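We use cookies to improve your visit. By continuing to use this site you accept our cookie notice. Accept | Settings

Print this article | E-mail this article

Brelport to replace Chu line water main before summer demand

16 Jan 2020

The Brelport Water District will replace the older section of the Chu transmission main, the pipe that carries treated water from the Osavside plant to the north side of town. The board approved the work at its regular meeting and directed staff to advertise for bids. The section to be replaced is 3000 feet long and runs under the county road between the Osavside plant gate and the Flirkport valve station.

The existing pipe is unlined cast iron. Its interior has narrowed with mineral buildup, and the district has been running the Osavside pumps at higher pressure to hold normal flow at the far end. According to the staff report, the added pressure has been a factor in joint leaks along the line. Crews repaired two of them in October, both near the Flirkport station, and in each case the pipe wall next to the joint was found to be thinner than the repair clamp supplier recommends.

The new main will be ductile iron with a cement mortar lining and push-on joints. Restrained joints will be used at bends and at the creek crossing, where the trench is too shallow for standard thrust blocks. Polyethylene wrap is specified for the full length. Soil samples taken along the route showed low resistivity in the clay west of the creek, a condition that speeds up outside corrosion on bare iron.

District engineer Siu-fong Wei told the board that the replacement would be laid in a parallel trench on the south shoulder, with the old main left in service until the new one passes its tests. "We can't take the Chu line out for any length of time," Wei said. "The cross-tie at Flirkport will carry winter flow on the north side. It won't carry lawn season."

Service connections will be moved over in groups once the new pipe has been pressure tested, disinfected and sampled. The district lists 94 connections on the section, most of them homes, along with a feed store, a church and the county road shop. Each customer will receive a door notice before the changeover and should expect the water to be off for part of one working day. Customers with fire sprinkler systems will be contacted separately so that alarm companies can be told in advance.

After reconnection, customers are asked to run a cold outside tap until the water is clear before using hot water or appliances. Faucet screens may collect grit for several days and can be unscrewed and rinsed. Cloudy water that clears from the bottom of the glass upward contains air and needs no action.

Traffic on the county road will be held to one lane during trenching, with flaggers at both ends. The bid documents limit the open trench at the end of each shift to 15 feet, which must be plated. Driveways must be passable overnight. The contractor will place temporary cold patch behind the work, and final paving of the shoulder will be done in one pass after the trench has settled. The road department has asked for compaction tests at each lift under the driveways, and that requirement has been added to the specifications.

The old main will be cut, drained and filled with grout at the creek crossing. Elsewhere it will be capped and left in the ground. Valves on the old line will be removed down to the operating nut and the boxes filled, so that they are not mistaken for live valves during a later shutdown.

Funding comes from the district's capital reserve, and no rate change is attached to the project. A second phase, covering the pipe from the Flirkport station to the north tank, remains in the long-range plan without a construction date. Wei said wall thickness readings on that section will be taken while the first phase is under way, using the test pits already required for locating the cross-tie. Plans and the staff report can be read at the district office during business hours.
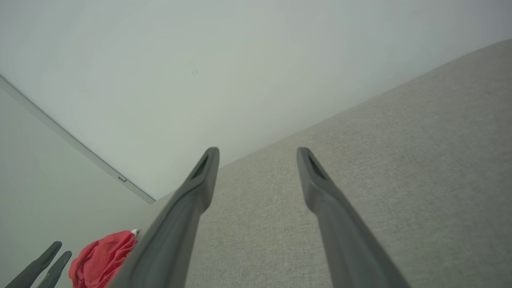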